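Ichikawa releases Jullik 4, a planning tool that tests robot arm programs in simulated homes

By Aslı Yüksel, press office, Ichikawa
2025-04-03

Ichikawa today released version 4 of Jullik, its motion planning and perception software for single robot arms. The new version lets a developer write a task, run it in a simulated room and send the same program to the real controller, without changing the code between the two steps.

Until now, users of Jullik had to keep two copies of each task. One was for the simulator and one was for the arm, and small differences between them were a frequent cause of support requests. In version 4 both sides read the same task file. The file holds the grasp points, the speed limits, the areas the arm must not enter and the order of the steps.

The release includes a library of 100 furnished rooms, among them kitchens, bathrooms, hallways and small offices. Objects can be placed by hand or by a script. When a script is used, Jullik changes the position of the objects, the lighting and the pose of the arm from one run to the next, and it stores the seed of every run so that a failed attempt can be repeated exactly.

"Our users work in rooms which were not built for robots," said Yae Tsuchiya, who leads the planning group at Ichikawa. "A bathroom is a good example. The free space is small, the surfaces are curved, and the things on them can be thin or tall. A planner that is good at an open table can still have trouble there, and we wanted people to find this out before they use the real arm."

The planner itself was also rewritten. It now checks the complete arm against the room, including the elbow and the forearm, and not only the gripper. If no safe path is found, the software reports which link and which surface were too close. Earlier versions gave only an error number.

Cludbridge, which develops assistance software for home care, has used a test version of Jullik 4 for its Ustesham project. Its team ran 3,000 simulated attempts at tasks on shelves, counters and bathroom fixtures – all of them on ordinary office computers. Cludbridge will present the results in June.

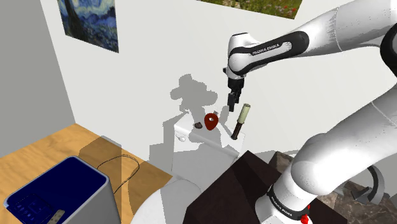
Which arms can be used with Jullik 4? Any arm with six or seven joints can be used if its maker supplies a model file, and ready profiles for 15 arms are part of the installation.

Jullik 4 can be downloaded from today by all customers with a valid licence. Task files from version 3 can be opened, but the forbidden areas must be drawn again. Version 3 will receive corrections until June.

Comments

marten_k
Does the seed also cover the camera noise, or only the object positions? In version 3 we could never repeat a perception failure.

Aslı Yüksel
Thank you for the question. The camera noise is included, if you switch it on in the scene settings and not in the task file.

pollyw
Drawing all the forbidden areas again is a lot of work for us. An import tool would be welcome, even a simple one.

dgr77
The report of link and surface is what I was waiting for. Installed it this morning and the old shelf task opened fine.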